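February 15, 2018

Home late, feet up, tea going cold beside me, and I want to get some of this written before it slides away, as everything seems to slide away these days if I don't catch it the same evening.

We had our first proper day on the new bench at Furine. I've been packing there so long that my hands do it while my head is off planning supper, and now there is an arm that is meant to do the foam. Pick up the block, move the block, put the block down, and start over. I did that job for two years when I first came to Nusville, and I remember how my wrists ached by August, so I won't pretend I'm sorry to see it go to somebody made of metal.

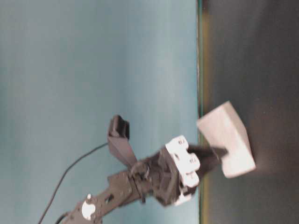

Still, I was surprised at how much of the day I spent simply watching. They call the whole system Plokurex, a name that sounds like something for a bad chest, and the seven of us on packing are to learn it one after another. I went second. The training is kinder than I feared. You learn where to stand, how to stop it, how to start it again, and how to tell from the way it comes at the block whether it is likely to get a good hold. That last part isn't in the booklet (the booklet runs to 40 pages and I have read perhaps half of them, mostly on the bus), but you do begin to feel it, the way you know from the sound of a kettle that somebody has put too much water in.

I found myself leaning with it when it reached, as my mother used to press her foot to the floor in the passenger seat. Silly, but there we are.
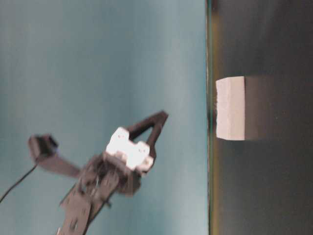
After dinner break

I had soup and bread and we talked about money, of course. The letter says no one's hours will be cut this year, and I believe the people who wrote it meant it when they wrote it. What does change is what the hours are made of. The order sheet for the week stood at 1108 boxes, and in the old days that would have meant all of us shoulder to shoulder, gossiping and grumbling and passing the tape along. Now some of us will mind the arms and some will check and some will still pack by hand, and we shan't be near enough to hear each other properly. I think I'll miss that more than anything. I learned everybody's troubles over that bench — weddings, bad knees, the lot — and I don't know where we shall do our talking now.

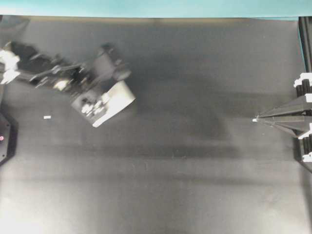
On the other side of it, I was asked what I thought, and that hasn't happened often in my working life! They wanted to know how I would choose which face of the foam to hold, and how hard, and I talked for so long that the tea trolley went by without me. I told them a rough side wants a gentler touch or you get crumbs in the box. It was all written down. I walked a bit taller after that, I must admit, even knowing that what I was giving away was the only clever thing about my job.
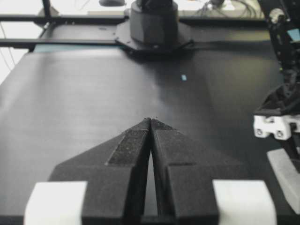
By the end of the shift my back was hardly sore, though my eyes were. It is a different sort of tired, watching for a thing to go wrong, and I'm not sure yet which sort I prefer. I asked whether we could take turns, mornings minding and afternoons packing, and was told it would be looked into. I shall ask again, because things that are looked into at Furine have a habit of staying there.

I must find my other glasses for tomorrow, and finish the booklet, or at least get as far as the part on cleaning. There is still some of the soup left, so that's dinner sorted.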